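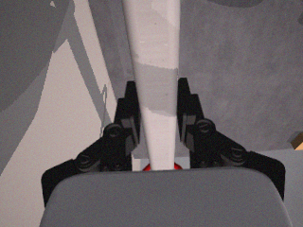

Notes for the Arellano library evening talk, second draft

Slide 1. Say good evening, thank them for coming out in the cold. Ask who here keeps a sourdough starter at home, and wait for the hands. Then ask who has killed one. (Put my own hand up for both!)

Slide 2. How I got into this. I started baking in March, the year we moved to Cestlow, because the only bakery within walking distance closed at noon and I have never in my life been ready for bread before noon. My first loaf was so flat we used it as a doorstop for an afternoon, and I mean that, my sister still has it somewhere. Keep this short, I always run over here.

Slide 3. What a starter is. Flour and water left out long enough for wild yeast and bacteria to move in and get comfortable. You feed it and throw some away, and you keep going. It took mine 5 days to show any bubbles and closer to two weeks before it could lift a loaf. Tell them about the quiet spell in the middle, when it smells like old socks and just sits there. Most people give up right then, and I nearly did too.

Slide 4. My everyday loaf. Read the numbers slowly, people like to write them down:
1000 grams bread flour
700 grams water
200 grams starter
20 grams salt
Makes two loaves. Mention that whole wheat drinks more water and that they should go by feel, even though "by feel" drove me up the wall when I was learning.

PAUSE. Drink some water. Look up.

Slide 5. Folding. Do it with the dish towel, since real dough on the library carpet did not go over well last time. Pull up one side, fold it over, turn, do it again. I do 3 rounds, half an hour apart, and then leave it alone. If the kitchen is chilly, the oven with only the light on is a lovely spot.

Slide 6. Baking. Heavy pot, lid on for the first part, lid off after that. Somebody will ask whether they need a fancy pot, and no, mine came from a yard sale and the knob is missing.

Slide 7. Waiting for it to cool. I know. Give it an hour if you can stand it. The middle is still setting up and it'll be gummy if you cut in early.

Questions. Likely ones: can I freeze it (yes, sliced), can I leave the starter while I travel (yes, in the fridge, feed it before and after), why is mine so sour (probably too long between feedings).

Before they go: jars of starter are on the side table, one per family please, and the feeding card goes with the jar.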